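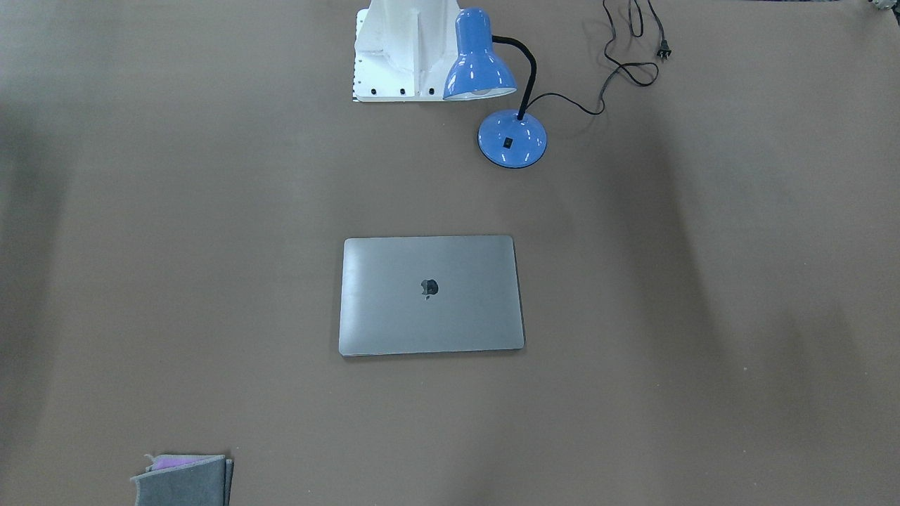 The blue lamp, black gooseneck, switch on the front of the base.

Re: [Estura-swap] Lamps, mug stands and other bits
November 5, 2019

Hello all,

Catching up on the digest, so forgive me for answering two messages in one go. Someone wrote:

> Is the blue desk lamp still going? I need something for
> sewing that I can bend down close to the work. Also, did
> anybody ever find a home for the glasses? I could collect
> from Talpur Road, but not before six.

Yes, the lamp is still going! It's the one with the bell-shaped shade, quite a soft periwinkle blue and rather shiny, and the neck is the bendy sort, so I should think it would suit sewing very nicely. The switch is a little black rocker on the base. I've always found that handier than hunting along the flex for one — my old Visano had it halfway down the cord and I was forever groping behind the bookcase. The flex on this one is thin and black. I'd like £6 for it, but I'd happily swap for a jar or two of marmalade (Seville if you've got it, though I know that means waiting until January).

After six is fine. I'm at number 16, and the bell sticks, so give it a good shove.

As for the glasses, I've two wine glasses on a metal tray, both clear and quite plain, and they can go together with the tray or without. I've got more than 4 trays in this house and really can't justify another. The mug tree is up for grabs too. It's light wood with a round base and crossed pegs, and it's a dear little thing, but we've moved over to hooks under the shelf and it only gets in my way. The glass mug on it can go as well if anyone's short of one.
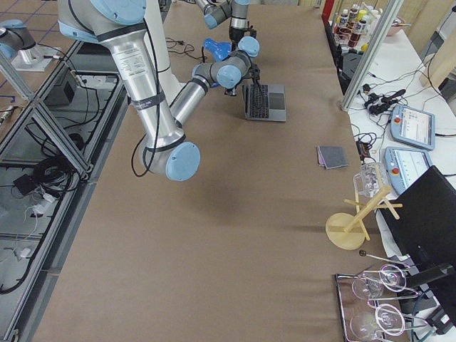
Still wanted

A bread bin, any colour, as long as the lid shuts. A Lilen pattern book if you're having a clear-out, number 602 for preference — I lent mine and it never came home. And brown paper off a roll, the wide sort, if anybody has an end going spare.

Reply to the list or just knock.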